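4.2 Short-term load forecasting and the siting of battery storage
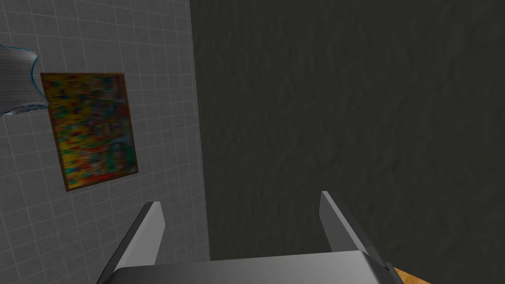
Figure 4. Simulated view of a gripper in front of two walls, one tiled in white and one dark gray.

The preceding section dealt with generation. The present section considers demand, and in particular whether better forecasts of household load can reduce the amount of battery storage that a small grid must buy. The question matters most in districts where solar output peaks at midday while use peaks after dark, and where the link to the national network is weak.

Data were drawn from the Iltville distribution area, which serves 1339 metered households from a single substation. The operator, Mernon, supplied hourly readings with all addresses removed. Weather records came from the station at Usetia and were matched to the meter data by hour. Households with long gaps in their readings were kept in the set, and the gaps were filled with the median value for the same hour and type of day. Removing these households would have favored newer meters, which are clustered in the eastern part of the area.

Three forecasting methods were compared. The first repeats the load of the same hour one week earlier and serves as a baseline. The second is a linear model that uses temperature, cloud cover and time of day. The third is a neural network trained on the same inputs, with the recent load of neighboring feeders added. Each method produced a forecast for the coming day, and each was scored on the same held-out period. The data set was frozen on 03/04/2021, and later corrections from the operator are not reflected in the results.

The neural network gave the lowest error on 80 percent of the test days. Its advantage was greatest on days with broken cloud, when rooftop panels change output quickly and the load seen by the substation is hard to predict. On clear days the linear model performed almost as well and took far less time to train. Both did poorly during the cold spell in early March, a period with few close matches in the training data.

Storage needs were then estimated following the procedure of Huỳnh, in which a battery is sized to cover the gap between forecast and actual load at each feeder. Of the 13 feeders examined, 3 could be served without any new battery when the neural network forecast was used. The remaining feeders still required storage, although the size needed was smaller in most cases.

These estimates assume that operators act on the forecast as issued. In practice, control room staff often add a safety margin of their own, and the effect of that margin on storage is taken up in Section 4.3.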